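3.2 Cell Configuration and Routine Upkeep

The Dultdale cell consists of one fixed-base arm with a parallel-jaw gripper, modeled in simulation together with the kitchen in which it works. The simulated cell is treated as a piece of equipment in its own right. It has a setup procedure, a maintenance log and a named keeper (M. Miah), who approves every change to the joint limits, the contact settings or the position of the base.

Setup begins with the base. The mounting point is fixed relative to the cabinet tower, and the arm is then driven to a set of reference poses. The pose used for the microwave door, shown in Figure 2, places the gripper horizontally in front of the lower edge of the window and the handle, without gripping the handle. It was chosen as the starting point for door tasks, and small errors in the base position are easy to detect there. If the gripper touches the door or handle in this pose, the base is measured again before any trial is run.

Figure 2. Reference pose at the built-in microwave, Dultdale cell (simulation render). The vertical door handle stands between the window and the control panel.
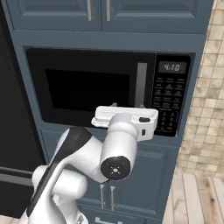
3.3 Faults and Repair

The cell was run for 700 trials under the Rakstead controller. The log records 34 stoppages. Most were traced to the collision shapes of the gripper fingers, which had been made slightly larger than the visible parts and caught on the handle during the approach. The shapes were rebuilt from the finger geometry, and the affected trials were repeated.

A second fault concerned the wrist. After an update to the Caruso physics module in September, the damping value of the last joint returned to its default, and the gripper oscillated when it stopped near the door. The stored value was restored by hand. The startup check now compares all 7 joint values with the stored file and refuses to start the cell if any of them differ.

The keeper repeats the reference poses after each software update and enters the measured offsets in the log. An offset above 2 mm at the microwave pose requires a full setup. The settings used for the results in Section 4 were frozen on 29th October and were not changed during the evaluation.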